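Session 2 – Laundry on the desk, and other sorting problems
Household Methods, handout to go with the talk. Notes by Ginevra Piras.

Bring your copy of the Brokden reading. We only need chapter 2, and I have doubts about most of it.

## What the chapter claims

- Socks should be paired the moment they leave the dryer.
- Every sock should be hung by the toe.
- A household of two that follows the system will lose no socks in a year.

The third claim rests on a survey of 41 households, all of whom had bought the book. I would like to see the ones who gave up. The first assumes you are standing at the dryer with your hands free, and I don't know many people who are.

## Toe or cuff?

Brokden says a peg at the cuff stretches the elastic. Maybe. The chapter gives no measurements, and the drawing that is supposed to prove it shows a sock nobody has ever worn. Try both ends at home with an old pair before you take a side.

What you can check for yourself is shape. A sock held by one end pulls long and narrow, and it often twists. If you then fold it as it is, the twist goes into the drawer with it.

**Terms for this part**

*Hang* – held from one end, nothing underneath.
*Lay* – flat on a surface, heel to one side.
*Roll* – from the toe up. Galli calls this "tucking," which confuses everyone.

## Where the sorting happens

The book wants a cleared table. In most homes the socks end up wherever there is a person sitting, and that means the desk, in with the cables and the screens. 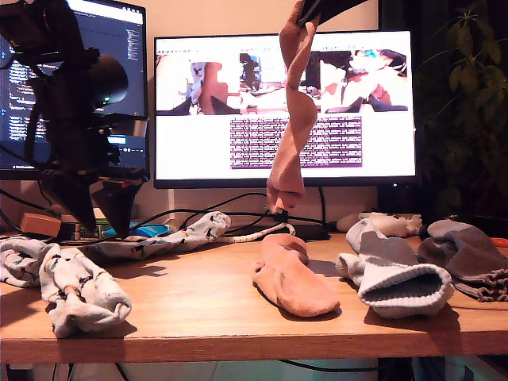 Marisa Messina objected that a desk is a terrible place to sort anything, and that a single sock left there will still be there in March. Fair enough, but she has a spare bed to use. Plenty of you don't.

## For next time

1. Sort one load at a desk and one on a bed. Write down which took longer.
2. Read the Galli pages on rolling – skip the preface.
3. Find one claim in chapter 2 that is 100 percent certain. I couldn't.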